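Storing binder clips: one box or split by size?
Craft Room & Home Office board
4 min read

papertrail_jo
I do the music folders for the Hurnside community band, which means a lot of loose parts held together with binder clips. Over the years they've ended up in every drawer in the house. In June I finally tipped the lot out and I'm trying to settle on one way of keeping them.

What I have now is clear plastic boxes with hinged lids, labelled on the front. The small clips are going into a box marked for small binder clips. My question is whether it's worth keeping small and medium apart, or whether I should get one bigger tub and stop fussing. I'd have 100 or so sets of parts to clip each season and I don't want to spend the evening picking through a pile.

Also, do you store them with the handles up or folded flat? Mine are just dropped in.

grey_gumboot
Split them. I worked in the print room at Purba for years and we went through cartons of the things. Mixed tubs are fine until you need 30 of the same size, then you're raking through with your fingers and getting pinched.

Handles, it doesn't matter for the small ones. For the big ones fold them down against the body or they take up twice the room.

lowtide
I'll disagree. I had mine sorted by size for a while and it lasted until the first busy week. Everyone in the office just threw them back in whichever box was open. Now they're all in an old biscuit tin and we get on fine. You can tell a small from a medium by looking.

papertrail_jo
It's only me using them, so I'm not too worried about other people putting them back wrong. My trouble is more that I start sorting and don't finish.

I did another batch at the table tonight. I put a cloth down first so they don't skate off onto the floor. The black shows up well against a bright colour too, so there's less hunting around at the end. 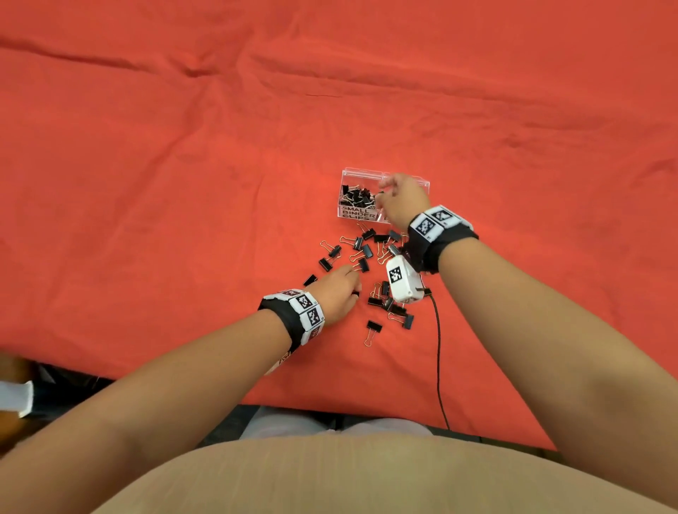
The other thing I'm not sure about is how full to pack them. If I fill a box right to the top the lid won't sit down, and if I leave a lot of space I'll need more boxes than I have shelf for. The shelf is narrow, it's the one over the printer, and the folders already take up most of it.

grey_gumboot
Stop a finger's width below the rim. Give the box a shake and they settle, then you can usually get another handful in. Don't press them down. The wire handles hook into each other and you end up lifting out a clump.

A cloth is a good idea. We used an old tea towel.

mallee_marg
We have the same argument at the school office in Grultdale. I keep ours apart by size and I label the front AND the lid. If the boxes are stacked you read the front, and if they're in a drawer you only see the tops. Takes a minute to do both.

One tip, check the clips as you sort. Any with a bent handle or a sprung body go in the bin. They slip off thick sets anyway, and you'll only swear at them later.

lowtide
See, this is my point. Two labels per box, checking every clip, shaking them down. They cost next to nothing. I'd sooner spend the time on something else.

mallee_marg
They do cost something when you're ordering for a school. I found a stock sheet from before my time that listed 2,775 of them across the storeroom, and we'd still been buying more. They were in ice cream tubs behind the laminator pouches. If they'd been in clear boxes somebody would have noticed.

lowtide
Fair enough for a school. I was talking about a house.

papertrail_jo
I hadn't thought about the lids. Mine will be on a shelf at eye level so the front should be enough, but I might do the tops if I have labels left over.

I've thrown out 10 so far with bent handles. I'd been keeping them for no reason.

stave_and_ledger
Coming in as a fellow band librarian, I'd look at the boxes with two compartments side by side, each with its own lid. You get small in one side and medium in the other and the pair stays together. I carry mine to rehearsal and it saves bringing two boxes. The Tavance craft shop used to have them near the bead trays, no idea if they still do.

The downside is you can't pull one size out and leave the other on the shelf. If you use far more small than medium, the small side runs out first and you're topping it up all the time.

grey_gumboot
That would bother me. Separate boxes stack however you want. With a double one you're stuck with half and half.

papertrail_jo
Should have said, mine is divided like that. Small on the left, medium on the right, a label on each side and a lid each. I was only talking about the small side before because that's where I was up to.

Since it's already split down the middle I may as well use it that way and leave the tub idea alone. I'm going to do all the small ones first, then go back for the mediums. When I tried doing both at once I kept dropping them in the wrong side.

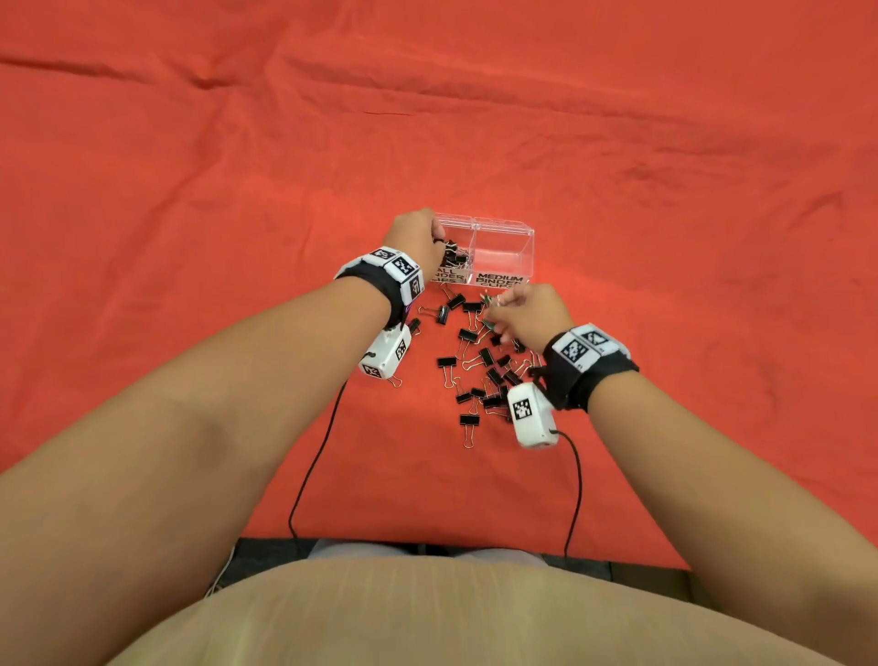
Re: which size first?

stave_and_ledger
I do it the other way around. Pull the mediums out first because there are fewer of them in my pile, then whatever's left is mostly small and can be scooped in. Depends what your mix is like.

mallee_marg
Same here, least common size first. Then you can slide the rest over the edge of the table straight into the box with the side of your hand. Mind the floor.

papertrail_jo
I have more small than medium, so that would probably have been quicker. I'll try it on the next drawer. There are two left, and one of them has rubber bands through everything.

lowtide
Old rubber bands go straight in the bin. We can all agree on that one.

grey_gumboot
Not the wide ones.

Contact the moderators | Copyright Craft Room & Home Office board | Back to top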